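Kitchen tips I brought home from a robot open day

Posted in: Around the kitchen

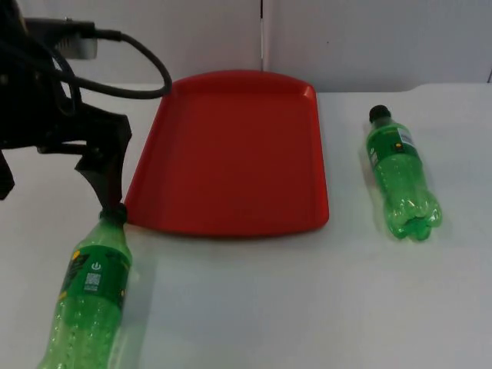

The arm at Codstead with its gripper on a bottle cap. Red tray in the middle, second green bottle over on the right.

I went to an open day for the drinks cabinet and came home with a page of notes about bottles and trays. The place was the Codstead workshop out at Urkden, a bit over an hour's drive if you don't stop for a pie (I stopped for a pie). My neighbour Hanna Stępień had seen it on the library noticeboard and thought I'd like it, me being the sort of person who rearranges other people's cutlery drawers. She was right!

There were a few benches going, and the one I stuck to was the one with the green soft drink bottles and the red serving tray. Renata Szczepańska was looking after it. She's been working on the handling side since January and was very patient with a woman in a sunhat asking where she'd bought the tray. The job is to get bottles onto a tray, which sounds like something my grandson could do at three, and he could, but watching it done slowly by something that has to be told everything made me notice how sloppily I do it myself. I stood there for most of the afternoon.

So these are the things I scribbled on the back of the parking ticket, plus what I've changed at home. Some are Renata's, some are mine and one or two I argued with her about.

Clear the bench first

The table at Codstead had the tray, two bottles and bare white everywhere else. Renata said that's half the work done before the arm moves. I thought of my own bench, with the toaster, the fruit, the mail, the other fruit, and a jar of pens that don't write.

I now clear one patch the width of two trays before I start anything for guests. Push it all to one end if you must, I'm not your mother. The patch is where the tray goes and where the things waiting to go on the tray go, and nothing else gets to sit there, phones included.

A plain tray in a loud colour

My good trays are a floral one and a bamboo one, and I've retired the floral. On a bright red tray with nothing printed on it you see every drip and every stray bottle top, and you see straight away if you've left a glass too near the rim. Mine came from Nowakowski, the catering supply place behind the servo in Wenau, and I got the one with a raised edge. Rounded corners too, much easier to wipe out than the square ones, where the sugar sets like glue.

If you're buying, take it off the shelf and hold it by the short ends with something heavy in the middle. I used my handbag. If it bows, put it back.

Put the tray where you'll load it, then leave it alone

I used to carry the tray to the fridge, load a bit, carry it to the pantry, load a bit more, and then wonder why everything had slid down to one end. Now the tray stays put with its long side running away from me and I bring things to it. Far end first, so you're never reaching over something tall.

Renata's version of this was that the tray has its spot and everyone on the bench knows the spot. I've put a bit of masking tape on the bench at home. My husband asked what the tape was for and I told him it was for the tray, and he's been very careful of it ever since.

Bottles: a good grip and no squeezing

Soft plastic bottles give way in the middle, especially once they're open and half empty. Pick up a full one by the label if you like, but an opened one wants a hand higher up, at the shoulder or neck where the plastic is stiffer, and the other hand under the base if you've got wrists like mine.

For opening, hold the neck just under the cap and turn the cap, instead of strangling the whole bottle and getting a fountain up your sleeve. Turn it a little, wait for the hiss, turn it a little more. If it's been rolling about in the boot, leave it in the fridge for a good while before you go near it.

If the cap won't budge, a wide rubber band around it does more than any gadget. I've got 3 of those gadgets in the second drawer and I reach for the band off the broccoli every time.

Don't store them lying down on the bench

A round bottle on a smooth bench will find the edge sooner or later. In the fridge door is fine, upright in a box is fine. If you have to lay one down because the shelf's too low, wedge a folded tea towel along each side, or turn it so it would roll towards the wall. I lay mine cap towards the back so I'm not knocking the necks every time I go for the butter.

I asked Renata why they'd want a bottle lying on its side when any sensible person would stand it up, and she said people at home leave them every which way, so the arm has to cope. Fair enough. She hasn't seen my pantry but she's clearly seen somebody's.

Loading a tray for carrying

This is the one I argued about. I've always put the tallest things in the middle and worked outwards. Renata likes the heavy things nearest the body. We went back and forth and I've tried both since, with water in the bottles, up and down the back steps, and I'm sorry to say hers is better on steps. Mine is still better on the flat.

Either way:

Put a damp cloth or a bit of that rubbery drawer liner under the bottles. Cut it to the flat part of the tray so it doesn't ride up over the rim.

Glasses go on upside down and come off last.

Weigh it once so you know. I'm comfortable with two full bottles and six tumblers, and past that I make two trips. Our bathroom scales live in the laundry now for this purpose and I don't miss them.

Keep one hand's width clear at each short end for your thumbs.

Cords

The arm had a fat black cable coming off the top of it in a big loose loop, and I had my eye on that loop all day, because I've just fought the same battle with the hand mixer. A cord needs enough slack to go where the mixer goes, and that slack wants to be up behind you and away from the bowl. I've put an adhesive hook on the underside of the overhead cupboard and run the mixer cord through it. No more cord in the cream. The kettle cord got the opposite treatment, wound up short behind the kettle so there's nothing to catch a sleeve on.

White benches

If you've got one, you have my sympathy. Everything shows. For green or orange soft drink I use warm water with a squirt of dish soap straight away, then a dry cloth. If it's been sitting, bicarb and water mixed to a paste, left for as long as it takes to drink a cup of tea, then wiped off gently. Don't scrub with the green side of the sponge, it takes the finish off a matte surface and you end up with a shiny patch for life. Ask me how I know.

Rinsing and returning

Rinse, drain upside down in the dish rack, cap back on or off depending on what your depot wants. Ours wants them off. I keep a box by the back door and when it's full it goes in the car, and the refund goes in the pie tin.

If you want to go yourself

Codstead's next open day is 2 April 2024 and it's free, though there's only room for 65 at a time so you need to put your name down. Park at the oval and walk up, it's 200 metres and the path is flat. Bring a hat for the walk and something warm for inside, they keep it cool in there. There are stools if you ask. Hanna is going again and has two seats spare in the car if anyone from Wenau wants a lift - leave a comment and I'll pass it on.

I'm doing fridge shelves next, so send me your questions about those, and whoever wrote in about the smell in the crisper, I haven't forgotten you.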